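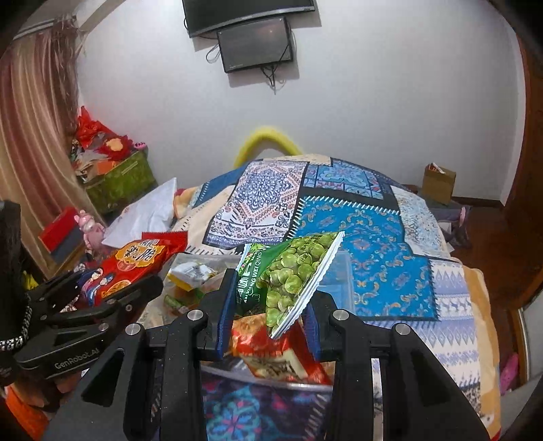 Karim Karam
Second-year project, Work and Migration module

# Letters to Kuno: how homeworkers in Bristevstead wrote about pay

This report looks at the letters page of Kuno, a newsletter put out by and for migrant women who sewed clothes at home in Bristevstead. It ran through the 1980s and closed when the last of the larger workshops moved its sewing abroad. I wanted to find out what the writers asked for, who they asked, and whether their questions changed over the life of the newsletter.

## Where the material came from

The only full run I know of is held by Trasa, the advice centre on the old market side of town. It comes to 695 pages, kept in box files in order of issue. Trasa let me read them in their back office in the mornings and photograph the pages I needed. I am not allowed to reproduce whole letters, so the quotations below are short and names have been left out.

I read every issue but worked closely only with the letters page. I left out notices, recipes and adverts for machine repairs. That gave me 333 letters. Most are in English. Others were printed in the writer's own language with an English summary underneath, and for those I had to rely on the summary. This is a weakness, as the summaries are much shorter than the letters and were written by the editors.

## How I sorted the letters

I gave each letter one main subject: rates of pay, late pay, costs (thread, electricity, machine hire), health, childcare, immigration status, or other. Plenty of letters covered more than one, and in those cases I went by whatever the writer raised first. I sorted the first year of the newsletter twice, with a month between, to see if I agreed with myself. I mostly did, except on costs and rates, which are hard to pull apart. A woman who writes that she "earns nothing on collars" may mean that the rate is low or that the thread eats it up.

## What the letters say

Late pay comes up more than low pay, which I did not expect. Writers seem to have taken the rate as fixed, at least in the early issues, but being made to wait for it was seen as an insult. One writer says the driver "has money for petrol and not for me". Another kept her own notebook of every bundle and asked whether a court would accept it. The editors replied that it might, and printed a blank page in the next issue for readers to cut out and copy.

Sombatkul, a workshop that gave out blouses and school shirts, is named more than any other employer. The letters about it are not all complaints. Two writers defend it, saying it paid for bundles spoiled by a bad batch of cloth when it did not have to. The editors printed both in full and added no comment.

Immigration status is the subject people raise least directly. It often appears near the end of a letter that starts with something else, as in "also my husband's papers are not finished". My method hides this, because I sorted by the first subject. If I were doing the project again I would record every subject in a letter, even though it would take longer.

In the later issues the letters change. There are fewer questions to the editors and more answers to other readers. Somebody asks how to get holiday pay and three issues later she is still getting replies, including an argument over whether homeworkers counted as employees at all. The law was unclear on this and the letters show that readers knew it.

## Problems

The letters were chosen by the editors, and I found nothing to show what they turned away. I had hoped to interview a former editor. We agreed a time in August, but she was unwell and it did not go ahead. I also have no circulation figures, so I can't say how many homeworkers ever saw the newsletter.

The word limit for this report's longer version was 4000, and I had to cut a section comparing Kuno with a trade union bulletin from the same years. The notes for it are in my project file — the union bulletin hardly mentions homeworkers before the campaign on piece rates, and then treats them mainly as a threat to factory jobs.

## What could be done next

The translated letters should be read by someone who knows the languages. Trasa would also like an index by subject, and I have given them my spreadsheet as a start. It has gaps in the early issues where the staples have rusted through the text, and I have marked those rows in the last column.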